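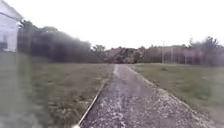 Gravel section with the edging strip, white building on the left.

pathgang_18
We've got a patrol unit from Son doing the path inspections at Stosham. Before that, four of us walked the routes and filled in the sheets. Now three do repairs full time and one checks the flagged defects. Last month it raised 424 flags. I'd like to hear how other depots have split the work.

mottram
Same arrangement at Motness. The walking wasn't wasted time. You carried a rake and fixed small things as you went. Now each one is a ticket.

Gil-soo Ra
I'd dispute that. Our old sheets at Drustside had gaps of weeks. Tickets are slower per job but the record is complete, and that got us a budget for stone. 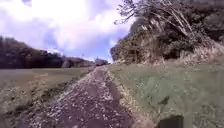

kerbline
Who signs off a flag if the software has marked it low priority?

pathgang_18
The checker does. Low priority only sets the order of the list, and a flag stays open until a named person closes it.

mottram
Then your checker is a desk job with boots. Ours asked to go back on the barrow after 18 shifts. Has anyone tried rotating it?

Gil-soo Ra
We rotate every 3 weeks. Closing standards drifted between people at first, so we wrote down a depth limit for holes. Shadows still come through as surface defects on bright afternoons and have to be closed by hand. 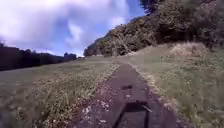 Dark surface with loose stone on the left side, small dark patch further up.

kerbline
A depth limit is fine on a hard surface. On loose gravel I'd still want someone standing on it.

pathgang_18
Agreed on gravel. I'll put rotation to the others in July.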